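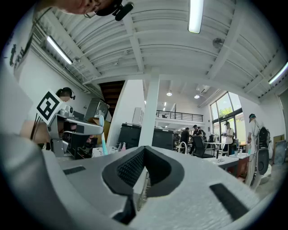 Headset and both grippers, afternoon

Thread: Godari ceasefire talks, second round

marrowfield
So the second round in Timden has finished and both sides have agreed to extend the ceasefire to the end of January. The statement says 198 detainees will be exchanged, starting with the sick and the over-70s. No word on the border crossing at Pollar. I think it's a decent result given where they were in the autumn.

oldquay
Decent for whom? The first text also promised an exchange and only 10 people came home. Until the buses arrive I wouldn't count it.

marrowfield
Fair, but the first text had no list of names. This one does, and both delegations signed it.

t_hollis
Signed by deputies. The foreign ministers had both left by then. Also the monitors: they asked for 50 and the communique only says "a suitable number". I don't see how you watch a line that long with a suitable number.

oldquay
Exactly my point.

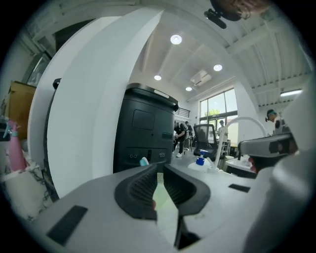
Baumgart_reader says the monitors were never going to be settled in Timden, and that the mission's mandate has to go back to the regional council first.

t_hollis
Then they should have written that down. As it stands each side can read the paragraph how it likes, and they will.

pennant4
My worry is Pollar. Almost all the flour and fuel for the Godari side used to come through there. An exchange is good news for the families but the crossing matters to everyone else, and it isn't in the text at all.

marrowfield
It's down for round three. Same venue, date to be agreed.

pennant4
It was down for round two as well.

oldquay
Has anyone got a link to the full text? The one on the first page only opens the summary.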